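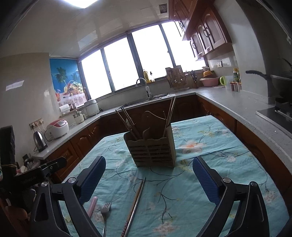
Ticket 173: Amlow dishwasher stops partway and leaves water in the bottom

Filed under: Kitchen Appliances > Drain and Fill Problems
4 min read

Status: closed (I think!)
Opened 11 August 2023

Okay, so this is our Amlow, the built-in one that came with the house in Sundville. Starts fine, fills fine, washes for a while, then beeps and sits there with a puddle of gray water over the filter. The display counts down from 157 minutes on the normal cycle and freezes somewhere in the middle, never at the same spot. Cancel and drain gets rid of most of the water but not all of it. No error code, just the little faucet light blinking, and the manual says that light can mean "check water supply" or "check drain," so thanks for that.

First try

Pulled the bottom rack and took the filter out. It was kind of gross, but I've seen worse. Label off a jar, some rice, a cherry pit. Scrubbed it with an old toothbrush, put it back, made sure it clicked. Ran a rinse only and it drained! Ran a full cycle overnight and came down to the puddle again.

Second try

Checked the garbage disposal, because the drain hose hooks up to it and my neighbor swore that was it. Ran the disposal with plenty of water and nothing backed up. Took the hose off at that end (have a bucket ready, and then a bigger bucket) and looked in the inlet with a flashlight. Clean. The air gap on the sink was clean too, so that was an evening gone.

Wrote to the Amlow support form at this point. Bastian Lindemann wrote back the next day, super nice, and asked me to pull the machine forward and look at the whole length of the hose, especially where it passes through the cabinet wall. I'd been putting that off because of the floor trim.

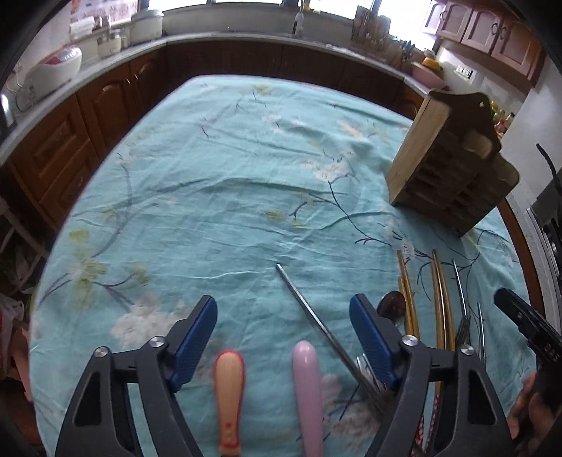

The hose was the problem, or most of it. Two screws under the counter, a lot of wiggling, and out came the dishwasher far enough to get my arm behind it. Whoever put it in had left way too much slack and then shoved the machine back against it, so the hose was squashed flat against the wall. Even after I freed it there was a ridge that wouldn't go away, something like that long raised fold across the middle of our flowery tablecloth, except this one was in thick rubbery stuff and no iron was going to help. Water could get past it, just not fast enough for the pump.

Picked up a new hose at Grube, the parts place out on the Tilbridge road. I got the smooth kind with the molded elbow. Routed it in a high loop under the counter, clamped it, and slid the machine back slowly while my son held the flashlight and told me when it was touching anything.

Ran the normal cycle all the way through. No beeping, no puddle. Ran it again with dishes in, same thing. The faucet light did blink once when I opened the door in the middle to toss in a spoon, but Bastian says it does that.

Still open on my end: the door squeaks now. I'll start a separate ticket if it keeps up after I've put the trim back on.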